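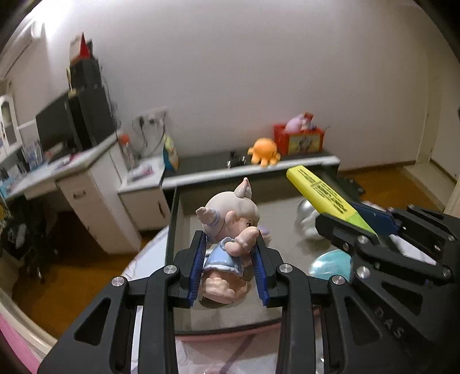 Section 4. Setting Up the Scorer's Console for a Game

Read this section before your first game behind the glass, preferably somewhere warmer than the rink. The Trusenier console handles the game clock, the score, shots on goal and the penalty clocks. It does not handle coaches.

4.1 Before the teams come out

1. Plug the console into the outlet under the timekeeper's bench. The outlet by the penalty box door belongs to the skate sharpener, and the sharpener wins every argument.

2. Run the scoreboard cable through the notch at the back of the desk. If it goes over the top, someone will hang a jacket on it by the second period.

3. Hold POWER until the display shows READY. A display showing REDY is an older console and works the same way.

4. Press NEW GAME and pick the division. Period length and penalty length fill in by themselves.

5. Check the period length against the game sheet anyway. The Grusstead arena runs its own rules in November, when ice is short and tempers match.

6. Enter the home team on the left. The board over center ice follows the console, so if you get this backward the entire building will let you know.

Note: Rosters hold 2,386 names across all teams and seasons. Zirkville filled theirs by never deleting anybody. Clear out last season's players before you load the new ones.

Caution: Do not rest drinks on the console. The keypad cover is splash resistant, a term the manufacturer has declined to discuss further.

4.2 Testing the horn

1. Look at the ice. If anyone is bent over near the boards under the horn, wait.

2. Press HORN once and let go. It should sound for 2 seconds and stop.

3. If it doesn't stop, press HORN again. If it still doesn't stop, pull the plug and wave apologetically.

4. Set the horn to AUTO so it sounds at the end of each period. In MANUAL it depends on you, and you may be watching the game.

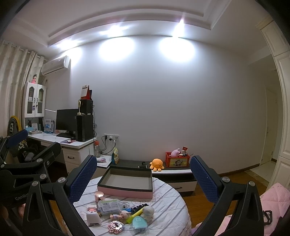 RUNNING THE GAME

4.3 Starting and stopping the clock

1. Start the clock when the puck is dropped. The referee's arm going up is a hint, the puck leaving the hand is the start.

2. Stop the clock on the whistle. Parents in the stands own whistles too – watch the officials.

3. To fix the time, stop the clock, press EDIT, type the correct time and press ENTER. The clock will not accept changes while it is running, however hard you press.

4.4 Penalties

1. Stop the clock and wait for the referee to come to the glass. Guessing from hand signals is how Stefanou once played a full shift with the wrong kid in the box.

2. Press PENALTY, then HOME or AWAY.

3. Type the player's number and press ENTER. For number 14, type 1 and 4. Don't hunt for a 14 key.

4. Choose MINOR, MAJOR or MISCONDUCT. The penalty clock starts with the game clock.

5. If a goal ends a minor early, press RELEASE beside that player's number, then open the door. Doing it in the other order gets you a loud conversation with a bench.

Note: The board shows two penalties per team. A third waits in line and moves up when a slot is free.

Questions about this section go to Kelly Lockwood at the scorekeepers' desk. During games, try Todor Papadopoulos, who can usually be found near the coffee.

Section revised 8 August 2023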